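Workshop > Notebooks > Humidity > Salt test, second try

March 9, 2021

Back to the hygrometers. The three Nadton dials and the Trinton digital were left overnight on the same shelf, and this morning they gave four different answers again. The lowest dial said 60, the highest said 70, and the Trinton sat in between with a decimal place it hasn't earned. Everyone here has a favorite and reads that one. I read all of them and trust none.

What bothers me is that we've been making decisions with these. The lid for the Jankauskaitė chest was held back because a dial said the room was too damp for gluing, and the week before we went ahead with the drawer sides because a different dial said it was fine. Both calls might have been right. I can't tell from the log, which doesn't say which dial was read.

The leaflet that came with the Nadtons says they are "individually adjusted." Adjusted to what, and when, it doesn't say. The screw on the back of one had thread locker on it and the other two didn't.

Power for the Trinton and the little fan comes off the white strip on the wall, hanging by its wire hook from the blue pad with the fish. I checked that its red light was on before starting, after losing a whole run last time to a dead outlet and blaming the logger.

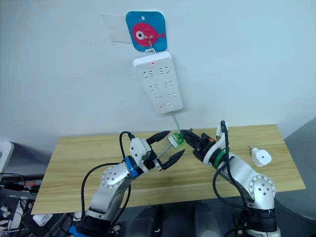

Salt test

Same method as before, with fewer shortcuts. Table salt in a jar lid, enough water to make it look like wet sand, no puddle on top. Last time I had a puddle and I think the first half of that run was worthless. All four instruments go into one clear food box with the salt in the middle, lid on, box inside a second box to slow down the temperature swings.

Things I changed:
- Dials face outward so I can read them without opening anything.
- Trinton logging to its own memory. It claims 3000 readings before it overwrites. I set a slow interval and will see if that's true.
- Paper thermometer taped inside the lid. Room was at 19 when I closed it up.

I still don't like the seal on the inner box. It clicks shut on all four sides and that proves very little. A strip of tape would help, but then I'd be peeling it off every time I wanted to move a dial.

The supplier at Lutton told us over the phone that a few hours is long enough. I doubt it. Mechanical dials creep, and a needle that looks settled at lunch can be somewhere else by supper. Leaving it overnight costs nothing.

Other sources of error

I went around the bench looking for anything open that could put moisture or vapor into the air near the box. Glue pot was covered. Kettle has moved to the other side of the room, or so the label on the shelf says. The small green bottle is see-through plastic and has green liquid in the bottom of it.
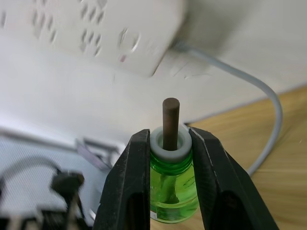 None of that should matter with the box closed, but "should" is how we got here. If the seal leaks, room air gets in, and then the test is just a slow way of measuring the room. One cheap check would be to run the box empty of salt for a night and see if the reading follows the room up and down. I should have done that first. It goes on the list for after this run.

Early readings

Two dials moved up together soon after closing. The third hardly moved until I tapped the box, then jumped. That's a sticky movement, and no amount of turning the screw will fix it. I'm inclined to retire it now, whatever it says in the morning.

The Trinton climbed smoothly. It looks convincing, but a smooth line can be smoothly wrong — the display would look just as good with the sensor off by a mile.

For whoever opens up tomorrow: please read the dials before touching the box, write down which one is which (pencil marks A, B, C on the rims), and don't adjust anything. If the lid has popped at a corner, note it and close it again. And in the gluing log, from now on, put the letter next to the number.

Last updated: March, after relabeling the dials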